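Notes for the Open Day Visit: Teaching a Gripper by Hand

Intro to Automation, Unit 8

Before you go to Fagerlund, please read these pages. The demonstration moves fast, and you will enjoy it far more if you know what to watch for!

The work you'll see is packing and unpacking household things with hand-held grippers. A person holds one in each hand and does the job while the motion is recorded, and later a robot arm learns from those recordings. I went to last year's open day expecting a quick look and stayed until they put the lights out.
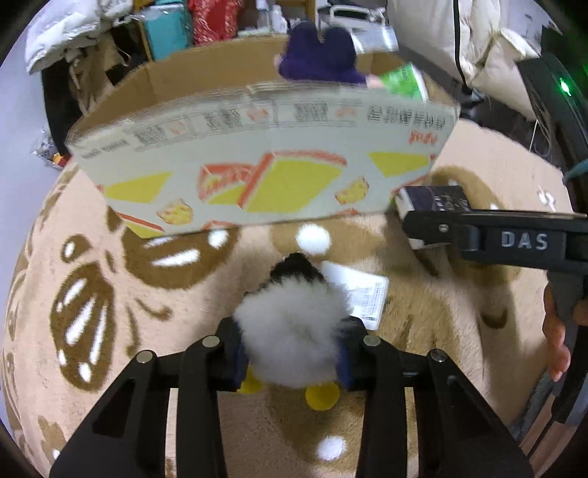

Ukdale School of Engineering Technology
Automation Teaching Group

Watch the fingers first. With a stuffed toy between the two pads, the grip has to close on something that gives. Long fur hides the real outline, so the person decides how far to squeeze mostly by feel. A small carton is a different problem altogether (flat sides, sharp corners), and I love seeing both kinds of object worked on at once, one gripper on each.

Then watch the surface. A plush blanket has some give of its own, and a patterned one makes it harder for software to tell an object from its background. An open cardboard box adds walls to steer around. Ask yourself which way you would tilt your wrist to clear the rim.

Folke Aasen runs the demonstration and takes questions all the way through, so speak up. Fidelina Cáceres will let each of you try a pair for 10 minutes. Keep your elbows loose, and go slower than feels natural.

Write down:
one object you would find hard to grip, and where you would hold it
one moment when both hands had to work together
any grasp that was tried a second time

Bring your notes to Room 935. We'll spend the first 15 minutes comparing them, and then Ronja Halvorsen will take us through how a recording becomes a path for the arm.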